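Folding Methods for Short-Sleeved Garments in a Charity Sorting Room
Group report, Textile Care and Handling
Submitted by Yichen Han, Nga Nghiêm and Lợi Hà
November 15, 2023

4 comments | Share

1. Purpose

The group was asked to compare two ways of folding a donated T-shirt before shelving. The client, Skenska, runs a small clothing store in Hikbridge and shelves its shirts in open cubes. Shirts currently arrive at the cubes in mixed sizes, slump forward and are refolded at the end of each shift. The report covers the flat fold (method A) and the quarter fold (method B). Rolling was excluded at the client's request.

2. Garments and surface

All garments were short-sleeved, knitted and in adult sizes. Shirts with buttons or a stiff print were set aside. The sample comprised 20 shirts, of which 19 were used; the remaining shirt had a twisted side seam and would not lie square under either method.

Folding was done on a white tabletop. A plain, light surface was preferred to the store's grey counter, as the edge of a coloured garment is easier to judge against it. The starting position was the same for both methods: shirt laid sideways, neck end to the left, hem to the right. A green shirt in this position is shown with one sleeve projecting at the upper left and the other folded flat against the body. The long diagonal fold across the body is of the type recorded in our notes as a "skew". A skew has to be opened out before the first fold, otherwise it is carried through every later layer.

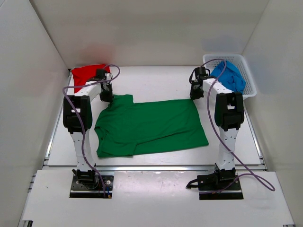
3. Procedure

Method A. The sleeves are turned in to the body, the sides are brought to the centre line, and the hem is taken up to the collar in one fold. The result is long and narrow.

Method B. The shirt is halved lengthwise, the sleeves are laid back over the body, and the length is halved and halved again. The result is close to square. Wrinkles are smoothed by hand from the collar toward the hem between folds. No board or template was used.

4. Observations

Method A was quicker to learn but left the collar exposed, and the stack leaned toward the hem side after several shirts. Method B gave a better shape for the cubes. Its main fault was edge quality: outer layers crept past inner ones, and the rolled edge this produces made the next item sit unevenly.

Stacking order also had an effect. When a square of cloth is placed on another item, the lower item may show at the corners, as with the green cloth and the red beneath it. For shelving this is acceptable and makes the colours easier to find, but it hides the size of the lower item. We recommend that items in one stack be folded to a common width.

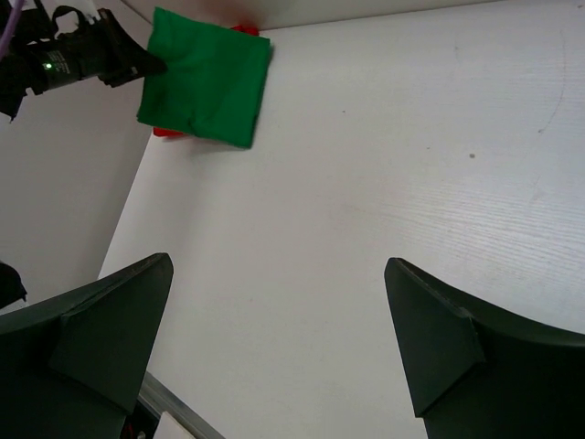

Concetta Zanetti replied that a common width would be hard to keep once children's sizes were added, and asked whether the cubes could be divided by size first. We agree that this should be tested. It was outside the scope agreed with Skenska in May.

5. Limitations

The three authors did all the folding, and practice with method A may have improved the later results for method B. Fabric weight was not recorded. Long sleeves were not attempted.

6. Recommendation

Adopt method B for adult short-sleeved shirts, with skews opened out at the start and the rolled edge placed to the back of the cube. Method A may be kept for drawers.

We use cookies to remember your preferences. Accept | Manage settings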